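About Virno

Virno is a packing and small-parts storage company with its offices and workrooms in Grindham. The company receives, sorts, wraps and dispatches small goods on behalf of makers, repair shops and schools that do not have the space or the staff to do so themselves. It also supplies storage trays, liners and paper wrap to customers who prefer to pack on their own premises.

Much of the company's daily work is done at table height, with an open cardboard box or tray, a sheet of white paper and a dark mat to work on.

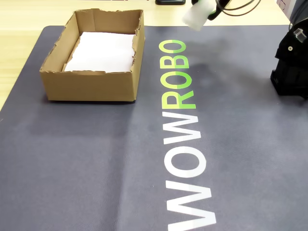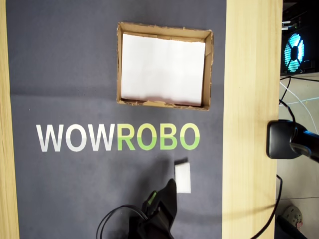 Open cardboard trays lined with white paper, on WOWROBO desk mats.

Our history

Virno was started in a rented unit in Cheetham, where the first orders were packed on two borrowed tables. The early customers were makers of buttons, beads and model parts, whose goods were too small and too easily lost to be handled by a general warehouse. The methods used today were largely settled in that period, and several of the original customers remain with the company.

The move to Grindham gave the company a proper receiving area and, for the first time, a room used only for lining and filling. The Cheetham unit was kept and is now used to store flat cardboard, paper and finished trays. A third site, at Gasside, was added later to handle returns. The three sites together employ 60 people, most of whom live within a short distance of their place of work.

What we do

Goods arrive at Grindham in the morning and are checked against the customer's list before anything is opened. Each order is then assigned to a table. Items are laid out on the mat, inspected, placed in a lined tray and covered. Loose items such as screws, clips and fittings are grouped by size. Flat items, including cards, labels and folded leaflets, are stacked on edge where the depth of the tray allows.

A full shift at Grindham completes about 480 trays. The number is lower in September, when school orders are packed, as these contain a greater mix of items and must be checked twice.

Our trays and materials

The company makes steady use of cardboard that has already served once. Sound cartons received from suppliers are set aside, their top flaps are taken off, and the lower part is kept as an open tray. The cut is made by hand. Trays prepared in this way may have a rough rim, and they are used inside our own workrooms only. Trays sent out to customers are cut from new board and have a finished edge.

Every tray is lined before it is filled. White paper is the standard lining at all sites - it is inexpensive, it keeps dust from the cardboard away from the goods, and a small dark part can be found on it without difficulty. The sheet should reach close to the walls on all sides. Staff are not asked to press it perfectly flat, and for fragile items a crumpled sheet is preferred. Linings are changed when they are marked or torn, and used sheets are collected for recycling at the end of the shift.

Tables are covered with a mat wherever small items are handled. A mat stops parts from rolling, protects the tabletop and gives each worker a plain area that is easy to wipe down. Dark mats are used with light-colored goods. Mats are cleaned before each change of order, and nothing belonging to one customer may remain on a mat when the next customer's goods are brought to the table.

Training

New employees spend 6 weeks in training. The first part is given over to materials: choosing a tray, removing flaps safely, cutting and placing a lining, and deciding when a tray has come to the end of its use. Sorting and filling are taught next, beginning with single-item orders. Trainees work in groups of no more than 12 and are moved to the main tables only when their trays have passed inspection on several shifts in a row.

Short courses are also offered to customers who pack their own goods. These are held at Gasside and last one afternoon. Each participant is provided with a table, cardboard, paper and a selection of parts to sort, and may keep the finished tray.

Returns and unclaimed goods

Returned orders are sent directly to Gasside, where they are opened, compared with the packing record and placed in fresh trays. Customers receive a written list of the contents and any damage found. Goods that cannot be matched to an order are kept for one year and may be claimed by quoting the original order number.

Visiting and contact

The Grindham site is open to current and prospective customers by appointment. Visitors are asked to report to the front desk and to leave bags and coats in the lockers provided. Deliveries are accepted at the side entrance until 4 p.m. Requests for sample trays, price lists and places on the Gasside courses should be sent to the customer office at Grindham, stating the type of goods to be packed and the approximate quantity.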